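*Session 5 handout: Which markets get the car?*

Last session ended with Korano, our imaginary-sounding but very profitable small hatchback maker, building one car in one plant at Kosow and wondering where to ship it. Today we follow that car until somebody in finance says no.

## Homologation

A car that is legal in one country is a large paperweight in another until it is approved there. Lighting, bumpers, crash structure, emissions, even the wording on the sun visor can differ. Korano listed 91 changes before the hatchback could be sold in Holanda. Most were trivial. The rear lamp was not, and it ate 8 months.

Terms to know:

- **Type approval**: a government body signs off before sale.
- **Self-certification**: the maker declares that the car complies and hopes its lawyers slept well.
- **Carryover part**: a part used unchanged from an existing model. Finance loves these.

## Cost per car

Approval and retooling are fixed costs, so volume decides everything. Say the changes add $900 to each car at the planned volume. Sell half as many and the fixed share doubles, while the sticker price stays exactly where the rival down the street has put it.
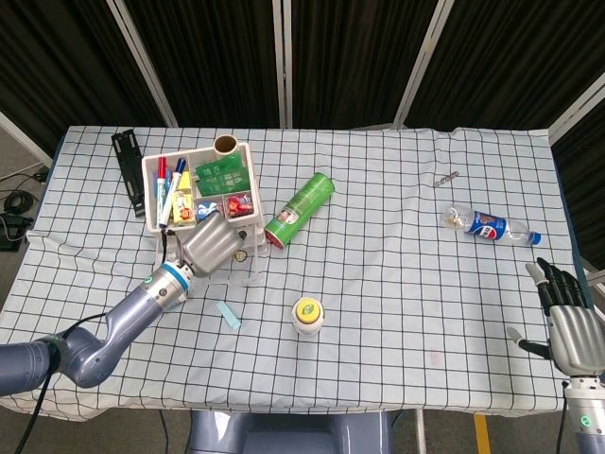
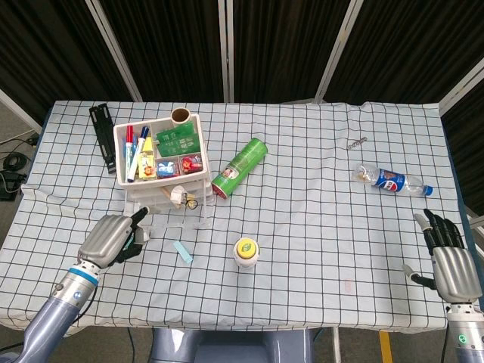

*Both views: table with grid-print cloth, dark folding screen behind.*

## The Janbridge problem

Korano's dealers in Janbridge asked for the hatchback every October. They also earned far more on each pickup, and their lots held only so many vehicles. Before you call a market "untapped," ask what the small car would push off the lot.

Small cars also suffer from their neighbors. If a used midsize sedan costs the same as a new hatchback, a good many buyers will take the sedan and the legroom — and tell the survey they care deeply about fuel economy.

## For next session

1. Read chapter 8, skipping the section on tariffs (we will suffer through it together).
2. Write one page for or against selling in Janbridge. Pick a side; "it depends" has already been submitted by nearly everyone.
3. Bring your cost table on paper. The projector has opinions about spreadsheets.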